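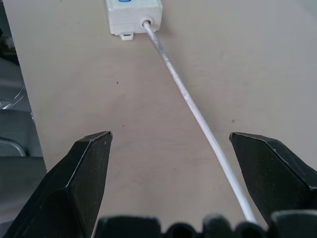

One reader wrote in to ask whether the Prilleo occasionwear edit could be bought as full family sets, and whether the children's pieces run small. The answers below cover that and the other points raised since the lookbook went up.

Prilleo x Jinura Occasionwear: Frequently Asked Questions
Last updated 01/03/2022

Are the outfits sold as family sets?
No. Each piece is listed and priced separately. Matching adult and child pieces share a color name, so searching for the color name brings up everything cut from that fabric.

Do the children's pieces run small?
The tunics are true to size. The waistcoats are cut close at the chest - order one size up if the child is between sizes. Children's sizing starts at age 2.

Which label made which pieces?
Prilleo made the tunics, trousers and long shirts. Jinura supplied the shawls and all hand embroidery. The footwear in the lookbook is by Kulkarni and is not sold through this site.

Where was the lookbook shot?
At Skerncombe, over 2 days in February.

Can I order a lookbook color in a different cut?
Only for adult long shirts. Made-to-order shirts take 13 working days before shipping and cannot be returned unless faulty.

How long are the shawls?
160 cm, not counting the fringe. All shawls are one width.

How should embroidered pieces be cleaned?
Dry clean only. Plain tunics and trousers can be machine washed cold, inside out. Do not tumble dry. Iron embroidered areas from the back, through a cloth.

Will sold-out sizes be restocked?
Plain pieces will be. Embroidered pieces were made in a single run and will not be repeated. Use the stock alert button on the product page for plain pieces.

Can I exchange for another size?
Yes, if the piece is unworn and the tags are attached. Exchanges are limited to 2 per order. If the size you want is out of stock, we refund the original payment method.

Can stylists borrow samples?
Adult samples only. Send the shoot date, the publication and the sizes needed through the press form. Samples go out by tracked courier, and the borrower pays return shipping.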